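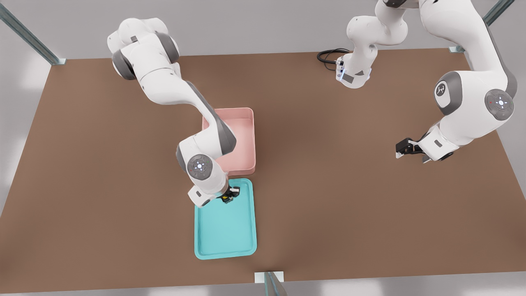

*Two arms at the simulated bench. The left gripper is closed on a yellow and black part over the teal tray; the right one hangs open.*

Severin Baumgartner does most of his gripper shopping without touching a gripper. He runs the automation desk at Birnon, a contract packer that fills small boxes with small parts for other companies. When a customer sends a new item, he has 2 weeks to say whether the line can handle it and what it will cost.

The old way was to borrow hardware. A sales rep would drop off a gripper, someone would bolt it to an arm, and the test would run in the corner of the shop until the rep wanted it back. Birnon got through four of those loans in one year. Two came with the wrong mounting plate.

Since January the company has done its first round of testing in simulation, on a bench built by a small software shop called Ocampo. It has two arms, a brown table, a pink bin and a teal tray. Sosina Tilahun put it together and still maintains it. She says she kept it plain on purpose.

"People ask for the whole factory," she says. "Conveyors, fences, the guy with the pallet jack. I tell them to start with a table."

**The job**

The task in this comparison was simple to write down. Pick a part, carry it to the tray, let go. Baumgartner wanted to compare three sets of fingers: the stock ones that came with the arm model, a longer pair drawn up by a supplier named Flutomitz, and a short, wide pair that Birnon's own machinist, Hala Kamel, had sketched on graph paper.

Each set got 20 tries per part, with 14 parts in the test. The start position of the part was shifted a little every time. A try counted if the part ended up flat inside the tray rim. Leaning on the rim was a miss, and so was a drop from too high that ended with the part on its side.

The stock fingers did well on anything with straight sides. They had trouble with round parts, which tended to turn in the grip on the way over. The Flutomitz fingers reached into the bin without the wrist coming near the wall, and that saved time. They also bent. Tilahun had modeled them with some give, using numbers from the supplier's drawing, and heavier parts sagged enough to clip the rim of the tray.

Kamel's fingers won on grip and lost on reach. The pads were so wide that they bumped the bin wall whenever a part lay close to it. She took them back, trimmed the outside edges and sent a new drawing the next morning. The trimmed version had the best score of the lot.

**What the second arm was for**

The plan was to have the arms share the work, one on each side of the table. That turned out to be a controller problem more than a gripper problem. The first controller Birnon tried, an older one it already had a license for, treated each arm as if the other did not exist. It was fine until both were sent to the same spot.

The second, from a firm called Briditz, checks both paths before it moves either arm. It is slower to start. There is a pause at the beginning of each move, and Baumgartner found it annoying to watch. Over a full run it still finished ahead, mostly by avoiding stops. He has asked Briditz for a price on 3 seats.

Ebony Costigan, who will have to run the real cell, was less interested in the scores. She wanted to know how long it takes to change fingers, where the screws are, and whether she can reach them with the arm parked. The simulation had no answer for that. Kamel moved two screws to the front face after the conversation.

**What it leaves out**

Tilahun is careful about what she promises. Friction is a guess until somebody measures the real part. Dust, oil and torn packaging are not in the model at all. Her parts are all perfect copies of each other, and real ones never are.

Baumgartner treats the results as a way to throw things out early. The long fingers are off the list for heavy parts. The old controller is off the list for two arms. That leaves one set of fingers to cut in metal and one controller to try on hardware, and he thinks that is a fair return on the time spent.

The metal set was due from the machine shop on 31/07/2024. Costigan has cleared a table for it and wants the first run done with the round parts, the ones that gave the stock fingers the most trouble.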